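From: Hanna Kurek
To: Zalcombe Old TV list
Date: 08/04/2020
Subject: Re: Nanusholm, is it really coming back?

On the list, Adamczyk wrote:
> Has anyone heard whether the new Nanusholm is a remake
> or a continuation? My sister swears it picks up where
> the old one left off, and I can't see how that's possible
> when the lighthouse burned down in the last episode.

Hello Adamczyk, and hello everybody else too,

Your sister is right, bless her! The notice Zenwood put out calls it a continuation, with 5 new episodes to start with and the first one planned for October. They don't say a word about the lighthouse, so I'm as curious as you are. I suppose they could have rebuilt it, or they might just move everybody into the harbor office, which was always my favorite set anyway (that green door!).

I've been watching the 1959 run again in the evenings with a pot of tea, and it holds up better than I expected. The first 2 episodes are slow, I'll grant you, and the doctor mumbles so much that I had to turn the sound way up. But once the ferry comes in with the wrong passengers it gets going, and I stayed up far too late with it. My copies are old home recordings and episode 3 is missing its last few minutes, so if anyone has a complete one I would dearly love to borrow it.
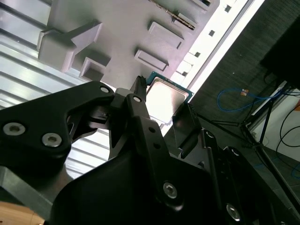
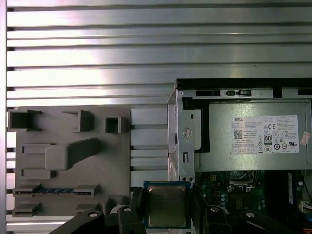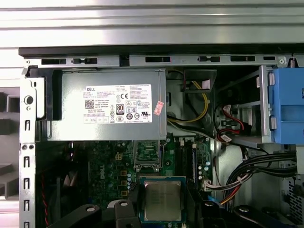
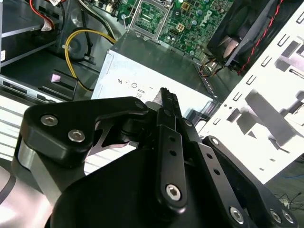

The other thing I wanted to ask is whether people would like to watch the new episodes at the same time and write in afterward, the way we did with the hospital series. I'd be glad to send out a reminder beforehand. Please no spoilers in the subject line this time, my heart can't take it.

Warmly, and say hello to your sister for me,
Hanna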